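Home Features Workshop Archive Subscribe
4 min read

I went to Hawthorne on a Thursday expecting to talk about motors. Instead Esperanza Doucet sat me down in front of a scrolling log and made me read it with her - all 44 lines of it, out loud, like a play.

She and Vlasta Omerović write the planner at Kallham, a piece of software they call Fevex. It decides what gets moved, in what order, and what to do when the first idea falls through. The kitchen counter is where they argue about it.

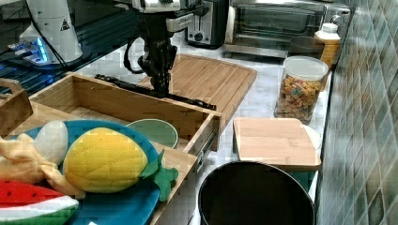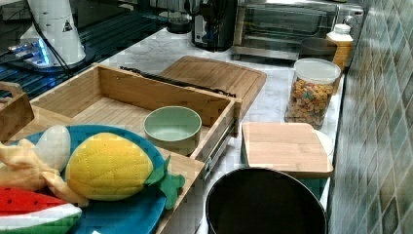 Same counter, same plate of plush food, both times.

Fevex keeps a list of everything it believes is on the counter, and each belief gets a score up to 100. I loved this part! When a score drops, the planner has to stop and look again before it commits to a grasp. Vlasta wants that pause to be short. Esperanza wants it to be careful, and she used the pineapple to make her case: it's lying on its side with the leaves off to the right, so a box drawn around the whole thing puts the center in the wrong spot. Their fix was to score the body and the leaves separately.

They've rewritten the look-again step 3 times since December. Vlasta is already itching to start over (she has a branch called Wusik that I wasn't allowed to see), and Esperanza has asked her to wait until the logs are easier to read.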